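인쇄하기 | 이메일로 보내기

온데티(Ondetti) 과제 중간보고: 양팔 머그 정리 소프트웨어
수신: 마렌트 기금 과제관리 담당
작성: 버윈 홉킨(Berwyn Hopkin), 제어·인지 소프트웨어 파트
보고 범위: 7월까지

1. 먼저 돈 이야기부터

지난 보고서에 "인지 모듈은 사실상 완성 단계"라고 적었습니다. 그 문장을 쓴 사람은 저이고, 지금은 그 문장과 별로 친하지 않습니다. 예산은 계획 안에서 쓰고 있으며 추가 요청은 없습니다. 다만 인지에 배정한 인력 일부를 동작 계획 쪽으로 옮겼고, 변경 내역은 별첨에 넣었습니다. 장비 구매는 없었습니다. 담당자께서 지난번에 가장 궁금해하신 항목이라 앞에 적습니다.

2. 작업 정의

과제는 그대로입니다. 테이블 위 머그를 작은 선반에 올리고, 다시 내려놓습니다. 사람은 전화를 받으면서도 하는 일인데 저희는 상태 기계만 두 번 갈아엎었습니다. 현재 구조는 세 층입니다. 맨 위의 작업 순서기가 어떤 물체를 어느 팔로 옮길지 정하고, 가운데의 계획기 벨리스(Bellis)가 충돌 없는 궤적을 만들고, 아래의 제어 루프가 그 궤적을 따라갑니다. 기록과 재생은 헤타리(Hetari)가 맡습니다.

3. 이번 기간에 한 일

수집 및 평가용 에피소드는 모두 612개입니다. 이 중 142개는 폐기했습니다. 대부분은 카메라와 팔의 시간 기록이 어긋난 것이었고, 원인은 헤타리가 두 시계 중 하나를 아무 통보 없이 신뢰하고 있었기 때문입니다. 어느 쪽 시계였는지는 팀 내에서 아직 민감한 주제입니다. 지금은 기록을 시작하기 전에 두 시계를 비교하고, 차이가 허용치를 넘으면 녹화 버튼이 눌리지 않습니다. 버튼이 눌리지 않는다는 민원은 접수했습니다.

벨리스에는 선반 다리와 선반 판을 별도의 충돌체로 넣었습니다. 예전에는 선반 전체를 상자 하나로 취급했고, 그 결과 계획기는 선반 아래 빈 공간을 콘크리트로 알고 크게 돌아갔습니다. 안전하기는 했습니다. 궤적 하나를 계산하는 시간 제한은 500밀리초로 두었고, 넘기면 팔은 제자리에 서서 다음 지시를 기다립니다.

인지 쪽에서는 유약을 바른 표면의 반사가 계속 문제입니다. 검출기가 머그 옆면의 하이라이트를 손잡이로 자신 있게 보고하는 일이 잦았습니다. 신뢰도 점수가 높아서 더 곤란했습니다. 손잡이 방향은 이제 한 시점만으로 확정하지 않고, 낮은 시점과 넓은 시점의 추정이 맞을 때만 순서기로 넘깁니다.

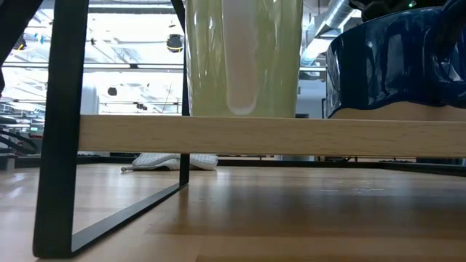
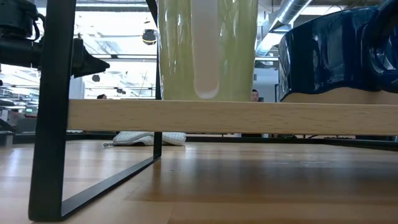
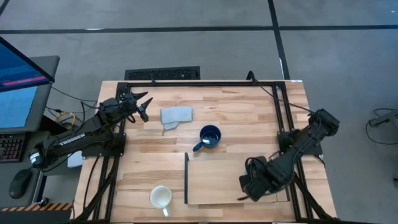
그림 1~3. 온데티 작업대. 1, 2는 선반 위의 황록색 컵과 짙은 청색 머그를 낮은 시점에서, 3은 두 팔과 테이블 전체를 넓은 시점에서 본 것.

4. 잘 안 된 일

천입니다. 작업대 위의 회색 천은 순서기 입장에서는 "물체가 아닌 것"인데, 분할 모델은 접힌 모양이 바뀔 때마다 생각을 바꿉니다. 한번은 천을 머그로 분류하고 파지 자세까지 제안했습니다. 자세 자체는 꽤 그럴듯했습니다. 임시로 천 영역을 마스크로 제외하고 있지만, 머그가 천 가까이 있으면 머그도 같이 사라집니다. 다음 기간의 첫 번째 작업 항목입니다.

두 팔의 동시 동작도 약속한 수준이 아닙니다. 한쪽이 움직이는 동안 다른 쪽은 대기합니다. 제안서에는 "협조 동작"이라고 썼고, 차례를 지키는 것도 협조라고 주장할 수는 있겠으나 그렇게까지는 하지 않겠습니다. 공유 영역 예약 기능은 시뮬레이션에서 돌고 있고 실기에는 아직 올리지 않았습니다.

5. 다음 기간 계획

- 천 분할 모델 재학습. 새로 표시할 영상은 거의 400장입니다.
- 공유 영역 예약을 저속으로 실기에 적용.
- 헤타리 재생 도구에 실패 구간 바로가기 추가. 지금은 실패 지점을 찾으려고 처음부터 끝까지 보고 있으며, 팀의 머그 취향만 까다로워지고 있습니다.
- 손잡이 방향 추정을 평가 항목으로 분리. 기존 성공률에 섞여 있어서 나빠져도 티가 나지 않았습니다.

6. 요청 사항

중간 시연 일정을 오전 10시 이후로 잡아 주시면 좋겠습니다. 실내 밝기에 따른 노출 보정이 아직 수동이고, 수동이라는 말은 제가 한다는 뜻입니다. 시연 범위는 한 팔씩 번갈아 움직이는 현재 버전으로 하고, 동시 동작은 로그와 시뮬레이션 화면으로 갈음하겠습니다.

별첨: 인력 변경 내역, 폐기 에피소드 목록, 벨리스 설정 변경 기록

댓글 3

과제관리: 폐기 목록에 사유 코드가 비어 있는 행이 있습니다. 확인 부탁드립니다.

버윈 홉킨: 확인했습니다. 사유는 "기타"인데 제가 "기타"를 빈칸으로 저장하도록 만들어 두었네요. 오늘 중으로 고쳐서 다시 올립니다.

평가위원 2: 시간 제한을 넘긴 궤적이 몇 건인지도 다음 보고에 넣어 주세요. 상자 하나로 처리하던 때와 비교가 되면 더 좋겠습니다.

문의: 온데티 과제 사무국 | © 온데티. 무단 전재 금지 | 맨 위로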